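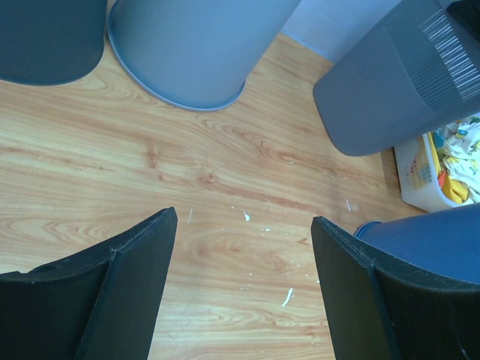

The Night Bell of the Drurkovik Factory

March 16, 2023

Print this post | E-mail this post

When I moved to Estasano, the first thing my neighbor told me was on which day they collect the paper, and the second thing was that I should not walk past the old Drurkovik factory when the bell rings. She said both in the same voice. I wrote down the paper day and forgot the bell for most of a year.

Estasano has 1,086 inhabitants, according to the sign in the town hall, and for such a small place it has a lot of ghosts. In the village where I grew up, in another country and another language, we had only one, a woman who washed clothes in the river at night. She was enough for us. Everybody's grandmother had seen her and no mother had. In Estasano you can choose. There is a dog at the cemetery gate, there is a light on the Vulberg, there is a boy who asks for matches on the Robles road, and there is the bell, which is the one I want to write about today. I have collected these stories for some time in a notebook, and a few of you have asked me to put them in order.

What people say

The Drurkovik factory made buttons. Before that it made combs, from horn, and people say the smell was so bad that the railway company asked to have the station built farther away. This part I believe, the station is really in a stupid place. The factory closed when my neighbor was a girl. It is a long brick building with a small tower at the end, and in the tower hung the bell that called the workers to the shifts.

The story goes like this. One winter there was a night watchman who also had to ring the bell for the early shift. He was always on time. One morning the bell rang much too early, in the middle of the night, and some of the workers got dressed and walked through the snow to the gate. The gate was locked. They waited, they cursed him, and in the end they climbed over, and found the watchman dead at the foot of the tower stairs. The doctor said he had been dead since the evening. So who had rung the bell?

Since then it rings from time to time, always at night, always only a few strokes. If you hear it at home in bed, it means nothing. If you hear it when you are outside and you can see the tower, you have to turn around and go back the way you came, even if your house is on the other side. Some people add that you must not look at the windows. My neighbor does not add this. She says the windows were invented later by teenagers.

I have also heard these variants:

The watchman was not dead when they found him, and he said one word, but the workers agreed never to repeat it. (From the man who repairs my bicycle.)

There was no watchman at all. It was a girl from the sorting room who had been locked in by mistake over a holiday, and she rang for help, and the town thought it was the wind. I find this one the saddest and I do not like to hear it.

The bell was sold before the factory closed and what rings is an empty tower. Almost everybody under forty tells it this way now.

What I found in the library

The library of Estasano is open two afternoons a week. It has a closet with the old local newspaper, bound by year, and the librarian lets you sit with it if your hands are clean. I went there in September, when it rained for most of the month and I had little work.

I was looking for a dead watchman. I read slowly, the old printing is difficult for me and the newspaper loved long sentences even more than I do. I found a lot about the factory. I found a fire in the horn storage, a strike, a brass band, and a complaint from the priest that the factory bell was louder than his. The priest's complaint takes a full column. He wanted the Drurkovik family to wrap the clapper in leather. They answered in the next issue that their bell had cost 400 crowns and they had paid for all of its sound. I laughed out loud in the library, which one should not do.

I did not find the watchman. There was one accident on the tower stairs, but the man broke his leg and lived, and his job was to clean the chimney. Maybe he is the seed of the story, maybe not. I know that stories like this one, with a bell that rings by itself and a dead man who should have been ringing it, are told in many towns, about churches, ships and mines. I do not think this makes ours less ours. Somebody brought it here, and it found a tower that fitted.

There is one small thing that I cannot put away. In the volume from the last year of the factory there is a short notice, at the bottom of a page, between an advertisement for stoves and the price of piglets. It says that the management asks the person who rings the bell at night to stop, and that the key to the tower must be returned to the office. No name and no explanation. I looked in the following issues for an answer and I found none. So in that year a bell did ring at night in Estasano, and there was somebody who was tired of it. My neighbor was pleased when I told her. She said, well, of course.

The other ones, shortly

The light on the Vulberg is seen from the train. The hill is 656 meters high and there is no house on top, only a stone marker and, in summer, goats. The light is white and moves from left to right. In the older version it is a farmer who moved his neighbor's border stones and must carry them forever, glowing hot, asking where he should put them. If you answer "where you took them from," he is free. In my village we had the same farmer, although he was without a hill. The newer version is that it is people with headlamps, and I have to say that since there is a hiking path there I hear the older version less.

The boy on the Robles road asks for matches and says thank you, and then he walks into the field. That is all he does. I like him very much. Drivers say he wears a school uniform of a kind that was never used here. One woman at the bakery told me she gave him a lighter and that she found it the next week on her own windowsill, and another woman in the line said it was a different windowsill and a different woman. They were still discussing it when I left with my bread.

About the dog at the cemetery gate I have nothing good yet. Most people agree that it is black. If you know something about it, please write to me.

My own night

I should tell also what happened to me, although it is not much.

In the second winter I came home with the last train. From the station, as I said, you have to walk, and the walk is 20 minutes if you go by the road and less if you take the path along the factory wall. It was cold and I took the path. I was thinking about a phone call that I had to make. When I was at the corner where you see the tower for the first time, I heard a sound, one stroke, a metal sound and rather low. I stopped. I can say for myself that I was not afraid, I was only very awake. I waited for a second stroke and there was none.

There is a loose gutter on that building. There are also freight trains at night, and when they change tracks it sounds like pots falling down. I know these things, I knew them also then. I stood there for a while – I had good shoes but no hat – and then I turned around, went all the way back to the station and took the road. I was home very late and my soup from lunch had been left out on the stove, so I had bread.

When I told this to my neighbor, she did not ask if I had really heard it. She asked if I went back exactly the way I came, or if I cut through the parking lot. I had cut through the parking lot. She thought about it and decided that the parking lot was fine, it had not been there in the days of the factory and so the rule could not know about it.

I asked her once if she had ever heard the bell from outside. She said that her mother had. Then she gave me a jar of plums and talked about the new timetable for the bus.

Some corrections to older posts

In my post about the washing woman I wrote that she is only seen in spring. My aunt telephoned me to say it is spring and fall, whenever the river is high. I have changed it.

A reader asked if one can visit the factory. The yard is closed and the roof is not safe, so please stay on the path. The buttons, on the other hand, you can still find in the grass by the wall after rain, mostly white ones with four holes. I have a small dish of them in the kitchen. My neighbor does not approve of this, but she has a dish also.

Next time I will write about the well behind the school, if I can find somebody who agrees to tell it to me in daylight.

Print this post | E-mail this post

Related posts

The woman who washed at night
Three versions of the Robles road
Why the station is so far away
What to say to a man carrying a hot stone
Is the Vulberg light visible in fog? Your letters
Words for ghosts in my first language and in this one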